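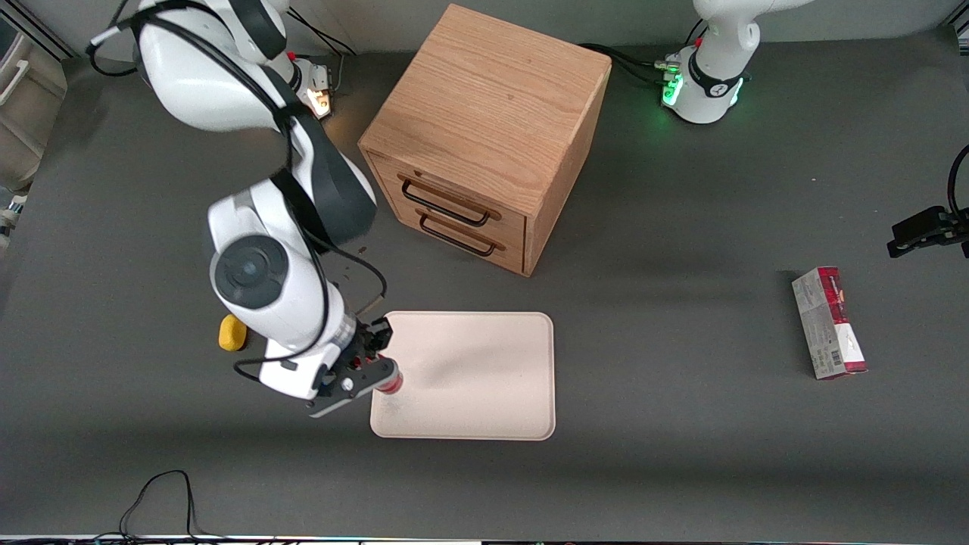 How often should you check the gripper on a two-arm tabletop cell? We look ours over at the start of every shift and do the full set of checks every 1,000 cycles.

So that's pretty much the whole talk, and you can all go get coffee. (Pause. Somebody usually laughs. If not, move on.)

Keeping Lundora Running – notes for the Gutton meetup, 27 Jan 2018

Opening

Say hi, say thanks for having me. I look after Lundora, the two-arm cell at Breltiren. I didn't build it and I didn't write the software. I'm the one with the hex keys, and I get the message when a pick goes wrong!

Quick show of hands – who has a cell on a table? Who has written down how they look after it? I expect a lot fewer hands the second time. We had nothing written down either until last April, and most of what I'm going to say comes from the notebook I started then.

Don't get pulled into a software discussion this early. Save it for the end.

Fingers and bolts

Start with the dull bit, the fingers. We'd been getting drops on small cans for a couple of weeks and everybody blamed the vision. I spent way too long on the lighting before I put a key on the finger bolts and one of them moved by hand. I was a bit embarrassed about that one.

Tell them the routine: power down, support the wrist, wipe the fingertips, then each bolt in turn with the torque driver. A paint line across the head makes a slipped bolt easy to spot later on. Full job takes up to 5 minutes per arm, and less once you stop dropping the driver.

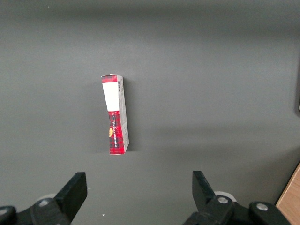

The wrist camera is my favorite maintenance tool, and we got it for free. Before a run I open the gripper all the way and just look at the feed for a bit. Both fingers should come in from the bottom at a matching angle, and you've got those round silver bolt heads right there at the base of each one. I like having a carton standing up past the fingers, like the red plaid one, so there's an upright edge to compare against. Then I look at the surface. There's a tiny white speck down by the left finger's housing, and I'd wipe that up before starting. Crumbs and cardboard dust get into the jaws sooner or later.

If someone asks about cleaning the lens: dry microfiber cloth, nothing fancy.

Cables

Slow down for this section, people always want more of it.

An arm wants slack in its cables, and a cable that looks fine with the arm parked can go tight as a string at full reach. So we do what I call the slow walk. Speed way down, one arm at a time, out to every corner of the table and back, with a hand near the stop button and my eyes on the cable and nothing else. I do the wrist turns last. Anything that rubs gets moved, and anything that snags gets moved and then walked again.

Mention the 200 hour rule here: at 200 hours I undo the ties, feel along the jacket for flat spots, and put new ties on. Not too tight! I used to cinch them down hard and I was making my own problems.
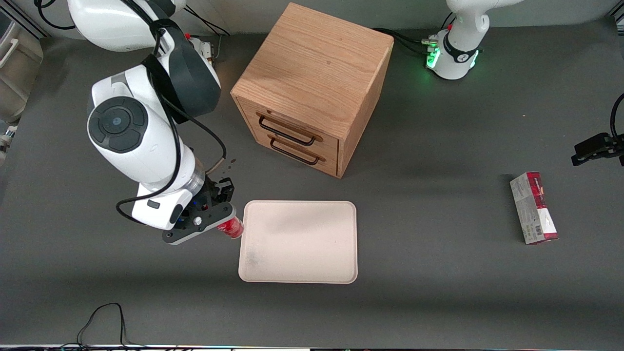 Spares and the logbook

Keep this short, I'll be running over by now.

We keep 2 spare sets of fingers in the MacPherson drawer (named after the old cabinet it came from, don't ask). Bag the bolts with the fingers. Write the date on the bag. When a set comes off, it gets a line in the logbook with the cycle count and what it looked like, even if all you write is "worn, left one worse."

Read out a couple of entries if there's time – the one about the missing washer goes over well.

Then take questions. The torque sheet and a blank log page are on the table by the door, so point at them before everyone gets up.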